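Laundry room walk-through, Wolla building, 2026-08-04

Same checklist as last time, with my comments after each line. I went through it with a coffee in one hand, so forgive the rambling!

Exit door opens fully: OK. It sticks a little in July and I think it's the humidity, but one push and you're out.

Smoke alarm: OK. Loud as ever (sorry, upstairs).

Fire extinguisher: OK, gauge in the green. The tag number is 323, same as on the list.

Floor drain: needs work. I poured a bucket down and it took 40 seconds to clear, way too slow. I've put in a ticket with Zundwood and they say the snake and labor will run $495. Ouch, but I'd rather pay that than mop. 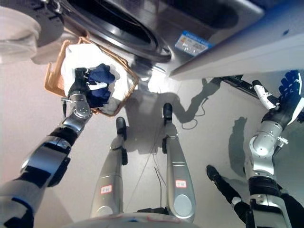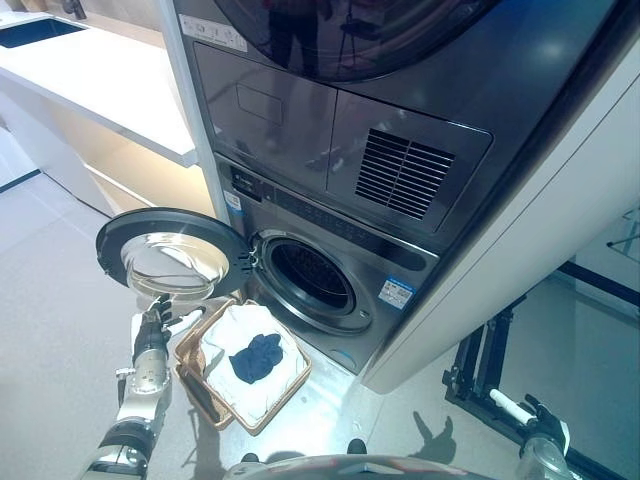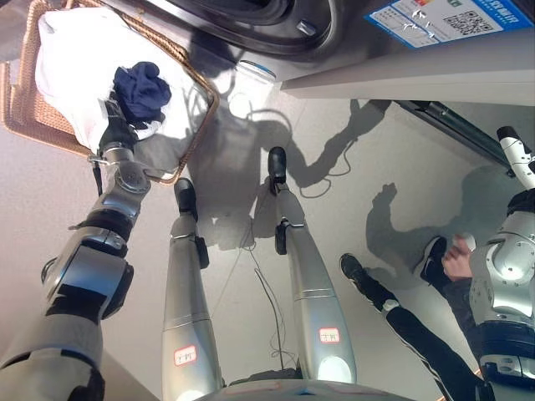
Water shutoff: OK, but please learn where it is! The valve is behind the little hatch by the door and it turns clockwise. I timed myself getting from the hall to a closed valve and it was 37 seconds, mostly because I dropped the key. One more thing while I'm on water: a woven basket like the one with the white cloth in it is fine for carrying stuff, just don't park it under the hatch where we need to kneel.

Outlets: OK. All the test buttons trip and reset the way they should.

Overhead light: one tube is flickering. I have a spare from Maurya in the closet and I'll swap it this week.

Shelf brackets: tightened two screws. Whoever keeps the big Zasport bag up there, could you move it to the bottom shelf? It's heavy and I don't love it over people's heads.

Next check: after the drain is fixed.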